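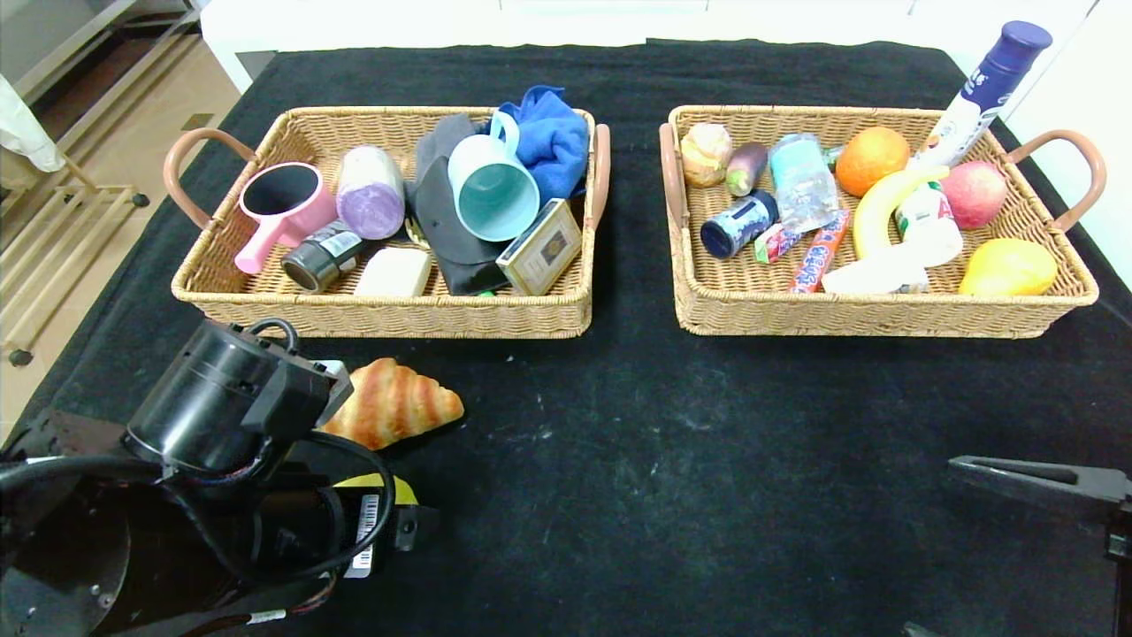
Two-basket sort on the black table, household goods left, food and drink right.

Written sorting rules for tabletop arms
25 May 2025

We rewrote the sorting rules at Castow this spring. The old version was one line: "household items left, food right." It worked until we compared logs with the Murnon site and found that two operators could follow it exactly and produce runs that should not be scored together. Below is the part of the new text that changed the most.

1. Category is decided by the item list. If an item is not on the list, it does not go on the table. A mug is household, a water bottle is food and drink. Small jars caused the most disagreement, so each one now has its own entry.

2. An item counts as placed when it is inside the rim and the gripper has released it. Leaning on the rim is allowed if the base is inside the basket. Tall bottles lean often and we stopped failing them for it.

3. Anything on the table surface at the end of a run is unplaced, including items touching the outside of a basket. A croissant next to the right basket scores the same as a croissant at the far edge.

4. Orientation is not scored. Mugs may lie on their sides. We tried an upright rule in an earlier draft and dropped it, as it turned a sorting test into a stacking test.

5. Handles stay clear. Woven baskets with loop handles catch fingers and cables, so the approach path must come in over the long side where the reach allows.

6. Cable slack is checked at full extension before the first run of the day. A loop that can drop below the rim gets tied back.

7. The operator does not reach in while the arms are enabled. Disable, move the item, log the intervention, enable. A run with more than one intervention is kept but marked.

The Zornley cell ran 700 trials under the draft. 679 were scored the same way by both reviewers. Of the rest, 15 came down to rule 2, mostly soft packages folded over the rim. The wording above is the revised one, and Nolte will repeat 300 of the trials with it in July.

Still open: whether cloth needs its own rule. A towel can be released, inside the basket and partly over the rim all at once. For now we score it as placed if no part touches the table.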